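Güneş closes its winter tour with a full room in Grevley

The band Güneş finished its winter tour in Grevley in December, with a concert at the Gokulon hall that lasted much longer than was printed on the ticket. The doors opened at 7 p.m., and by the time the first song began all 810 places were taken. A small line of people was still waiting outside in case of returned tickets.

Güneş plays a mixture of Anatolian folk melodies and slow, heavy dance rhythms. On the records the electric saz is often placed behind the keyboards, but on stage it leads almost everything. In Grevley it opened the evening alone, with a long introduction that moved between two notes for several minutes before the drums entered. The audience was quiet during this part, which does not always happen in a standing hall with a bar at the back.

The first half was taken mostly from the new album, "Bosden," named after the village where the band recorded it last spring. The songs are shorter than on the earlier records and the singing is closer to speaking. Two of them were played without a pause between them, and the change from one to the other was the best moment before the intermission. The title song was a little less successful. It depends on a very soft clarinet, and the clarinet was difficult to hear from the left side of the hall.
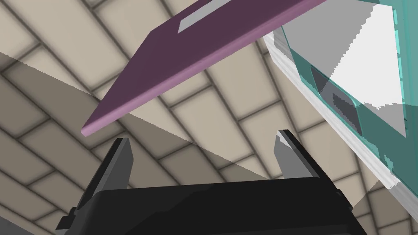 After the intermission the sound was better and the band was more relaxed. A group of 16 singers from the Grevley community choir joined for three songs, all of them old ones. They had rehearsed with the band only on the same afternoon, but the entries were clean, and in the lullaby from the first album the low voices gave the melody a weight which the recording does not have. The choir remained on the side of the stage for the next number too, clapping the uneven rhythm, and a good part of the hall tried to clap with them. It is a difficult rhythm and it fell apart twice. The band continued to play and waited for the public to find it again.

The main set ended with a fast wedding dance in which the drummer and the percussionist exchanged short solos. There was one encore, then a second, and the second alone took almost 20 minutes.

The tour started in October and visited mostly small halls. According to the band's office, some 2000 people bought tickets for the last 3 concerts together, the highest number Güneş has had for a winter tour. Several dates in the autumn were moved from seated rooms to standing ones to make space for more people.

The Gokulon hall recorded the Grevley concert in full. The band has not decided yet if the recording will be published as an album or only as single songs on its website. The clarinet parts from the first half will have to be mixed again in both cases.

Güneş will now take a break from concerts until spring. The band wants to return to Bosden to work on new material, and the choir has been invited to sing on one of the songs. Copies of "Bosden" on vinyl, which were sold out at the hall before the intermission, can be ordered again from the band's website.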